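Noch 269 Durchläufe bis zum Paket. Châu Thái hatte die Schuhe ausgezogen und die Füße auf die Heizung gelegt, die nicht heizte. 14. Februar 2020, kurz nach Mitternacht. Tee kalt. Hidon rechnete.

Sie klickte sich durch die letzten Bilder aus dem Zimmer. Sie nannte es das Zimmer, obwohl man es nicht betreten konnte. Graue Wände, Tisch, Arm.

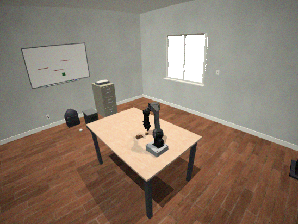
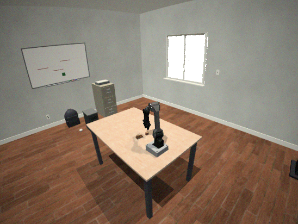 Immer dasselbe Whiteboard, immer die drei roten Striche.
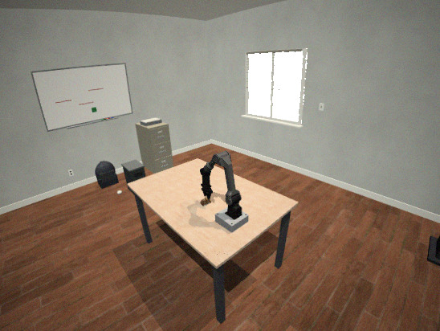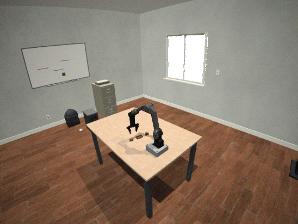
Behalten oder verwerfen. Eine Taste für ja, eine für nein. 2,404 Beispiele wollte Vukholm haben, bis März, und zwar saubere - was sauber hieß, stand in einem Dokument, das Đinh dreimal umgeschrieben hatte und dann in Urlaub gefahren war.

Ja. Ja. Nein. Ja.

Bei den Neins hielt sie inzwischen kurz an. Früher nicht. Früher hatte sie 100 Stück weggedrückt, ohne hinzusehen, zack, und war essen gegangen. Jetzt dachte sie jedes Mal: er hat es doch versucht. Blödsinn natürlich. Ein Haufen Winkel, sechs Zahlen pro Zeitschritt, mehr war da nicht. Kein Er.

Das Telefon. Ihre Mutter, um diese Uhrzeit.

"Du bist noch wach."

"Du auch."

"Was machst du?"

"Ich bringe jemandem bei, Sachen aufzuheben."

Pause. Im Hintergrund lief ein Fernseher, irgendwas mit Applaus.

"Und, stellt er sich gut an?"

Châu sah auf den Schirm. Der Zähler war stehengeblieben, Hidon lud nach, das dauerte. "Geht so", sagte sie. "Er macht nach, was ich ihm zeige. Auch die Fehler."

"Das hast du auch gemacht", sagte die Mutter. "Mit den Stäbchen. Linksrum, wie dein Vater."

Sie redeten noch über den Zahnarzt und die Miete und ob sie im März käme. Vielleicht. Wenn das Paket raus war. Dann legte sie auf, und das Zimmer war wieder da, hell wie immer, im Fenster nichts als weiß.

Sie nahm die Steuerung in die Hand. Die linke, merkte sie. Schon die ganze Nacht die linke, also auch in allen Aufnahmen davor, in jedem verdamten Ordner, den Filum schon eingelesen hatte - dieses leichte Wegkippen kurz vor dem Zugreifen. Von ihrem Vater.

Im Dokument stand davon nichts.

Sie setzte die Szene zurück und fing die nächste an.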